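# What's Holding Your Salad Dressing Together

My grandmother kept her salad dressing in an old jam jar with a dented lid, and every night before supper one of us kids got to shake it. You shook until your arm hurt, you poured fast, and by the time the bowl had gone around the table the oil was floating on top again, so somebody shook it some more. I thought of that jar this October, standing in the dressing aisle of my supermarket in Imstead, where I counted 60 kinds of bottled dressing and could not find a single one that had separated. They stood there smooth as house paint, and I bought two and took them home to read the labels properly, with my glasses on.

The ingredient I kept bumping into was xanthan gum. It's made by letting bacteria feed on sugar, then drying and grinding what they produce into a pale powder, and it has been in our food for decades. A pinch of it thickens a whole bottle. It keeps the herbs hanging in the middle instead of sinking, and it gives low-fat dressing some of the body that the missing oil would have supplied (which explains a good deal about the diet dressings I ate in college, now that I think of it!).

Soledad Henríquez spent years mixing sauces for a small bottling company called Drerari before she opened her own lunch counter, and she laughed at me, kindly, when I brought her my two bottles. "People get scared of the name," she said. "It's an X word. If we called it sugar gum, you'd never have driven over here." She still keeps a tub of it behind the counter, next to the mustard, and she weighs it on the kind of tiny scale jewelers use, having once turned a whole bucket of vinaigrette into something she could have hung wallpaper with.
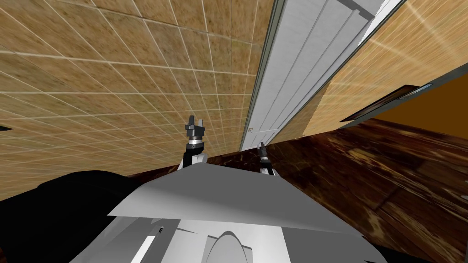
**Is xanthan gum bad for you?**

For most people it's harmless in the small amounts found in food, though a lot of it at once can cause gas or loose stools, and babies, especially those born early, shouldn't be given thickeners made with it unless a doctor says so.

What bothers me more, I'll admit, is what the gum lets a company leave out. Kedir Dinsa, who teaches evening cooking classes at the community center and has strong feelings about olive oil, lined up a few bottles for us one night and had us read the backs aloud. The one from Uvon had a lovely painted olive branch on the front, and the first ingredient was water. Olive oil came in well after the soybean oil and the sugar. Ingredients go on the label in order of weight, heaviest first, so it's all there in black and white if you turn the bottle around, and I had been buying that one for years on the strength of the branch.

Kedir's own dressing is three spoons of oil, one of vinegar, a little mustard and salt. The mustard does some of the same work as the gum, helping the oil and vinegar stay friendly long enough to get dinner on the table. I've been making it at home ever since, in a jar, and my youngest has already claimed the shaking.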